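Section 7: Checking the wrist view before you record

I wrote this section after Hélène Fehr and I lost most of an afternoon to footage where you couldn't tell what the hand was doing. The arm had behaved fine. We just hadn't looked at what the wrist camera was giving us. So please do these steps every time you set up the Beltthorpe rig, even if you ran it yesterday and nobody has touched it since.

Before you start, you'll need the Kimbridge viewer open on the bench computer and the arm parked in its home pose. Keep the stop button where you can reach it without leaning over the table.

1. Turn on the wrist camera and wait for the live view to settle. On our unit that takes 13 seconds, and the colors look awful until it does.

2. Jog the arm out over the table and stop above one of your objects. Go slow here. I use speed setting 7 and I'm still a bit nervous every time.

3. Curl the fingers partway and look at the live view. You want to see the hand and at least a strip of whatever is near it. The hand will block a lot, and that's okay!
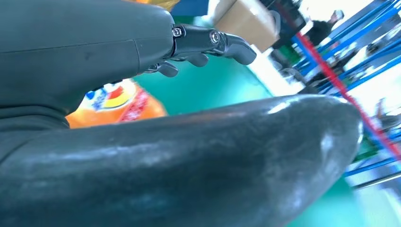 4. Now press Save View and type a short note -- which object, which pose, anything odd. I know it feels fussy, but these notes are how we found the result I talk about further down.

5. Open the hand all the way, turn it palm up, and save a second view.

Note: If the live view freezes while the wrist is turning, stop the arm first and then restart the viewer. Doing it the other way around leaves the Pelletier driver thinking the arm is still moving, and you'll have to home everything again.

Caution: Keep your own hands out of the work area while the arm is live. If an object needs nudging, hit stop, nudge it, and step back before you release.

Why I care so much about blocked and blurry views

When we started, I threw out every clip where the object was mostly hidden or smeared by motion. It seemed like the tidy thing to do. Then Hélène trained the grasp model (we call it Bretance) twice, once on my cleaned-up set of 313 clips and once on the same set with 41 of the ugly ones put back in. The second version did better at picking up things it could only partly see. It also let go less often in the middle of a turn, and I'm still not sure why. It's one rig and one table, so please don't treat it as settled, but I've stopped deleting blurry clips and I'd ask you to stop too.

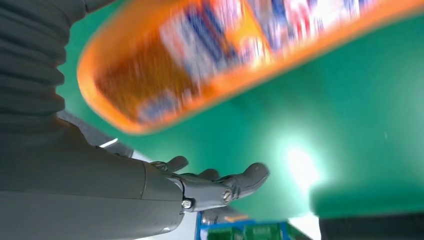 Figure 7-2. Open hand, palm up, with a motion-blurred object above it.

6. Scrub through a short test clip and tag each stretch as clear, blocked, or blurred. If it's both blocked and blurred, use blocked. The tagging menu only takes one answer and we agreed on that one in July.

7. Throw a clip out only if the picture drops completely or the time stamps jump. Everything else stays in.

Note: Don't turn on the viewer's sharpening option. It makes the preview nicer for you and me, but it gets written into the saved clip and there's no way to take it back out. I lost more than 13 clips that way.

8. Send the arm home, save the session, and copy your notes into the same folder as the clips. Recording itself starts in Section 8.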